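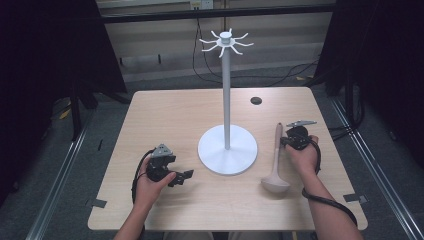

By Refugio Arriaga and So-yul Gil
March 25, 2021
12 min read

4.2 The hand-held kit as supplied

The Kindari kit is sold by Clenumora as a way to gather manipulation data without a robot in the room. A person holds one gripper in each hand, carries out a household task, and the recording is later used to train a two-armed machine. The brochure calls this "natural demonstration at the speed of daily life". We treat that phrase as a claim to be tested, and on our evidence it is only partly earned.

Our trial used 40 tasks, all carried out at a table by two operators, Yu-na Ra and Seung-woo Won. Each had 30 minutes of practice before recording began, the amount the quick-start guide says is enough. Altogether we kept 2081 recordings. Takes in which an operator stopped to ask a question were removed, and this probably flatters the kit a little.

The mug tree task is a fair place to begin. Figure 1 shows the stand with its eight curved arms, a ladle lying beside the base, and a gripper in each of the operator's hands. The goal is to hang the ladle from one of the arms. A person using bare fingers would hardly think about it. With the grippers, both operators described having to plan the grasp, and Won often put the ladle down again to take hold of it at another point on the handle. A flat handle on a flat table leaves little room for the fingers to get underneath, and the guide offers no advice on this.

We also question the word "untethered", which appears on the first page of the brochure. A cable runs from each gripper in Figure 1, and in our use the cables mattered. Both operators changed the way they reached across their bodies to keep the two lines apart. Clenumora told us that a later version will record to a card inside the handle. We have not seen it and can't judge it.

A harder question is what the recordings teach. The weight of a gripper slows the wrist, and some of the slow, careful movement in our data may belong to the tool more than to the task. If so, a robot trained on these recordings will copy habits that it has no need of. The supplier's answer is that practice removes the effect. Ra did become quicker over the trial, but Won did not, and with 2 operators we would not lean on either result. Yu-na Pyo, who checked the recordings without knowing who had made them, could usually tell the two apart from the pace alone — a warning, we think, for anyone hoping to pool data from many hands.

The kit does have strengths. Set-up was simple, the files opened without trouble, and no gripper failed during the trial. Compared with the Zallex system discussed in Section 4.1, it asks far less of a small laboratory. What we could not find was support for the stronger claim, repeated in the sales material, that its recordings can stand in for those made on the robot itself. The supplier's own comparison gives no task list and no account of discarded takes. Until both are published, we would use the kit for early trials and keep a set of robot recordings to check against. Section 4.3 sets out how we built ours.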